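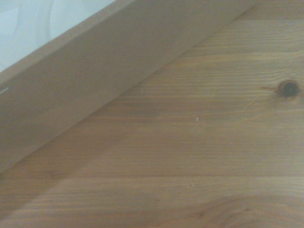 Pine gets dinged if you so much as look at it wrong, and the owner of Kumsa, a small packing and mailing studio in Sustcombe, would not trade it for anything. I went over to talk about cardboard, and we spent the first half hour on wood. "Run your hand along it," I was told before I had my coat off. "You can feel where the grain is and where it isn't." I did as I was told! There is a spot with a round knot, nearly black in the middle with a reddish-brown ring, and the lines of the grain bend a little to get past it. "I like to set fragile stuff down near a knot. I don't have a reason. It's a habit, like having a favorite burner on the stove."

Kumsa sends out up to 120 parcels a week in the busy months. Most of them are things people made or inherited: teapots, lamps, a wedding cake topper, once a full set of glass Christmas birds bound for three different sisters. Customers bring them in wrapped in bath towels and the studio takes it from there.

"People think packing is about the outside of the box," the owner says. "They'll buy the thickest box in the store and then drop a mug in it with one sheet of newspaper. The mug doesn't care how thick the box is! The mug cares whether it can move."

The test is simple. Pack it, close it, pick it up, and give it a gentle rock from side to side. If you hear or feel anything shift, open it back up. New helpers do this with a jar of dry beans for their first few days, and the beans tell on them right away. (I tried it. My beans rattled. I was handed more tissue.)

Crumpling has its own rules around there. Flat sheets stacked up don't do much, and a tight hard ball doesn't either. What you want is a loose crumple with air in it, enough to spring back when you press it with your palm. A layer goes in the bottom first, then the object, then the sides get filled before anything goes on top. "Everybody wants to do the top first. It's the part you see."

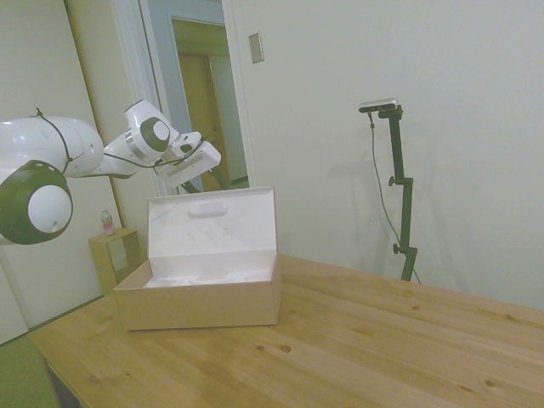

What kind of tape do you use?

"Paper tape, the kind you wet, for pretty much everything that leaves the building. It grabs the cardboard fibers and it's a pleasure to tear. I keep one roll of the clear plastic kind for taping down labels when it's raining. If you only send a couple of packages a year, buy whatever you can cut straight."

We got onto boxes themselves after that, and I have to say the enthusiasm is catching. Kumsa reuses as many as it can. There's a shelf system in the back hall sorted by the longest side, and people from all over the neighborhood drop off their flattened ones on Saturdays. The owner paid $69 for the shelving at an office clearance in July and still talks about it like a winning lottery ticket.

Which boxes are worth saving? Shoeboxes, surprisingly, are low on the list: the lids come off and the walls are thin. Anything with crisp corners is good. Anything that smells like a basement goes straight to recycling. A lid that's attached along one side is a favorite, "so you can leave it standing up while you work and you never lose track of it."

And then there are the molded inserts, the white foam shapes that come around electronics and kitchen gear. I've always thrown these out without a second look. The owner keeps them with their boxes whenever possible and gets a little fierce on the subject.

"Somebody sat down and worked out exactly where that thing needed to be held. All those funny curves and notches! If you're moving, and you still have the insert, put the thing back in the insert. You will never do a better job with a bedsheet." Without the original contents, the foam is harder to use, but smaller pieces can be cut up to brace corners. Kumsa's handout for customers, called the Rilleo sheet after the street the studio used to be on, gives the method in 13 steps and fits on one side of a page. They printed 1000 of them and I took two.
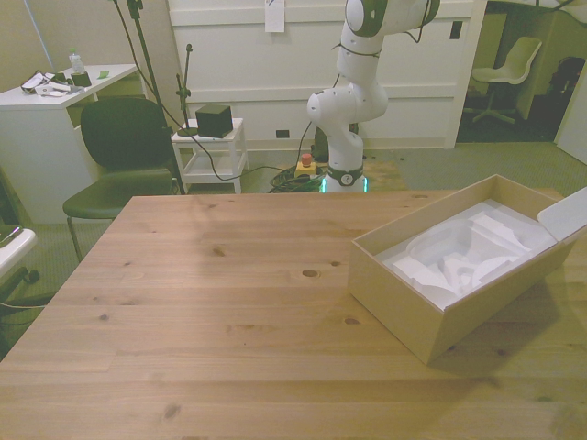

A longtime customer from Plosholm disagrees about keeping the inserts, and told me so by phone that evening: they eat up a whole closet, she said, and she would sooner wrap a blender in three sweaters that have to be moved anyway. I passed this along. The owner laughed for a good while.

"Sweaters are fine. Sweaters are great, even, if you put them in a snug box and fill the corners. Tell her to do the rocking test. And tell her to tape the blades up separately."

Kumsa takes drop-offs every morning except Monday. Bring your own towel back with you, they have a basket full of them.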